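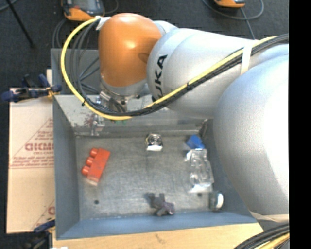 散件分拣交给机械臂之后,班组怎么排活

我在Coltix的返件组干了好几年,去年冬天组里上了第一个自动抓取工位,项目名叫Kumico。装机有工程师管,可装完之后人怎么安排、料箱怎么摆、谁去按复位,基本是我们自己一边吵一边摸出来的。前阵子Orumel那边的同行来问,我干脆写成一篇,照着做能少走点弯路。

第一步,先别动排班表,去记账。
我们拿本子记了两周手工分拣,一共2,703件,其中1,187件是最烦人的“杂箱”:硬的软的、反光的透明的全混在一块儿。记完才发现,大家喊累的地方跟主管想的完全是两码事!主管以为是搬箱子累,我们说的是低头翻箱子翻到脖子发僵。这本账后来吵架的时候特别好用,建议你也留着。

第二步,拿真的杂箱去试。
供应商带来的样品都漂亮得很,方方正正,颜色还分明。你得自己凑一箱:来块塑料积木,来个亮闪闪的金属小件,再塞一个揉皱的透明包装。透明和反光的东西最容易让相机犯迷糊,抓空了就记一笔,别急着伸手帮它。我们头几天老忍不住去扶一把(真的很难忍),结果数据全花了,又重来一遍。

第三步,把料箱固定好,位置画线。
箱子歪一点点,后面全跟着歪。夹具夹紧以后推两下试试,每班开工前再看一眼。顺手也瞧瞧机械臂上的线缆,扎带松没松,线圈会不会蹭到箱沿。要动手整理,先停机、按规程上锁,这条没得商量。

第四步,定好谁来“接漏”。
机器抓不起来的,总得有人收。我们一开始是谁闲谁去,闹得很不愉快,老实的那个人跑了一整天。现在每人轮两小时,名字写在白板上,中午12点换一次表。轮到接漏的人不背别的产量指标,这点一定要跟主管白纸黑字讲清楚。

第五步,培训别只教一个人。
我们组14个人,最早只有八个会做复位和换夹爪,剩下的一报警就站着等。后来Jarlath Coughlan带着大家一个个过,每人大约半天,从读报警代码开始,到自己完整跑一遍恢复流程为止。年纪大的同事学得一点不慢,有位大姐现在看报警比我还快!

再说说变化。脖子确实舒服多了,杂箱那块儿安静不少。可是也有不舒服的:以前边翻箱子边聊天,现在人散在几个点上,说句话得走过去;盯屏幕也费眼睛。我们跟主管要来了每班多一次短休,又把Jang那条线的桌子挪近了些,好歹能搭上话。

有一件事要早点问,就是岗位。我们是装机前问的,答复是不减人,转两个去做质检,工资级别不降,写进了班组纪要。你们那边要是还没问,趁设备没进门赶紧问。

记录表我用的是最土的格式:时间、料箱号、抓空的是什么东西、谁处理的。四列就够,贴在工位旁边,笔拿绳子拴上,不然第二天准没。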